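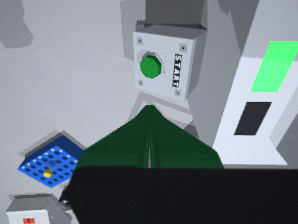 Week four, and I promised we'd get on to chores. Can a machine do the dull jobs on a shop floor yet? My answer is sometimes! Take pressing a button. The green one marked START is easy for you and me, but a gripper has to come in at the right spot, and the box may be sitting a bit crooked.
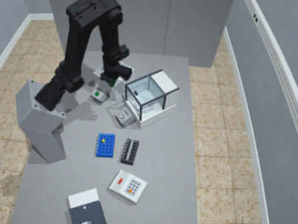 Now try 50 chores in a row, which is what I'll ask of your Plandlow groups in April. Read Esben Ásgeirsdóttir's Bukthorpe notes first (12 pages, very readable).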